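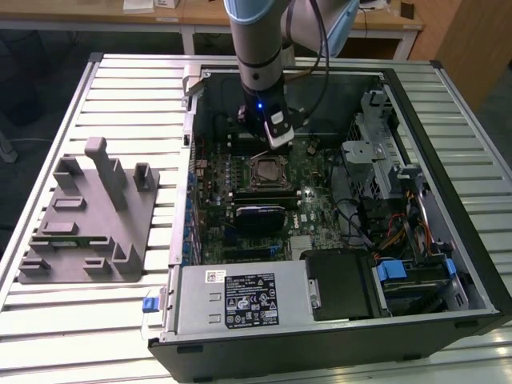

8 novembre 2023
par Aled Hopkin

Bon, je reprends le carnet après une grosse semaine sans rien noter, désolé pour ceux qui suivent. Le guide des pubs d'hiver avance, mais de travers. J'ai fait le tri hier soir dans les fiches de visite et il en reste onze qui tiennent la route, plus trois que je voudrais refaire parce que mes notes sont illisibles (écrites debout, sous la pluie, avec un stylo de comptoir !).

Le Basmont d'abord. J'y suis retourné pour vérifier l'histoire de la cheminée. Elle marche, elle chauffe, mais seulement la salle du fond, et la salle du fond est réservée presque tous les soirs à partir de 19 h. Donc si on écrit « feu de bois » dans la fiche, il faut préciser, sinon on va se faire incendier par les lecteurs. J'ai goûté le porter maison, très bien, un peu sucré à mon goût. La tourte bœuf et rognons est toujours à la carte, la purée est devenue franchement liquide. À noter aussi qu'ils ont changé les banquettes et qu'on y est beaucoup mieux assis qu'au printemps.

Le Carrillo, lui, me pose problème. C'est un bar à vin qui se dit pub depuis qu'il a deux tireuses, et j'ai du mal à le mettre dans la même liste que les autres. Cela dit, le vin chaud y est le meilleur que j'aie bu cette saison – zeste d'orange, pas trop de clou de girofle, servi dans un vrai verre épais. Je propose de le sortir du classement et d'en faire un encadré « pour changer ». Si quelqu'un n'est pas d'accord, qu'il le dise avant la mise en page, après je ne touche plus à rien.

Test de la méthode de notation : j'ai repris les 477 réponses du questionnaire lecteurs et je les ai recoupées avec nos fiches. Résultat un peu vexant, les gens se moquent pas mal du choix de bières. Ce qui revient tout le temps, c'est la chaleur, la place pour poser les manteaux, et le bruit. Le bruit surtout ! On n'a même pas de colonne bruit. J'en ajoute une, de 1 à 5, à remplir à l'oreille et à deux heures différentes si possible. Pour les manteaux, je mets juste oui / non / crochet cassé.

J'ai essayé la nouvelle colonne dans un pub près du canal, dont je tairai le nom tant que la fiche n'est pas relue. À 17 h, 2 sur 5, on entendait les glaçons. À 21 h, 5 sur 5, un anniversaire au bar et une enceinte posée juste au-dessus de ma tête. Une moyenne ne voudrait rien dire, donc on garde les deux chiffres côte à côte. Le patron m'a dit que sa salle pouvait accueillir 60 personnes, je veux bien le croire, mais pas avec des écharpes.

Côté vidéo, le petit film d'ambiance est sur Wistia, version sans voix. Le son du début est à reprendre, on entend surtout la porte. J'ai coupé le passage de la fléchette, trop long.

Budget : il reste un peu plus de 200 euros pour les dernières visites, alors une boisson et un plat par personne, pas de dessert (je sais, je sais, le crumble). Gardez les tickets, même froissés. Et notez l'heure dessus, ça m'évitera de courir après tout le monde en décembre.

À faire encore :
Rappeler le Zastia pour les horaires des fêtes, ils ne répondent jamais avant midi.
Refaire les trois visites illisibles, dont une avec quelqu'un qui n'aime pas la bière, pour avoir un avis sur le cidre et les boissons sans alcool.
Vérifier si les chiens sont admis au Basmont en salle du fond ou seulement devant.
Raccourcir l'intro, elle parle du changement d'heure pendant deux paragraphes et on s'endort.

Je passe au Zastia demain en fin d'après-midi si personne ne décroche. Qui veut venir me laisse un mot en bas de page.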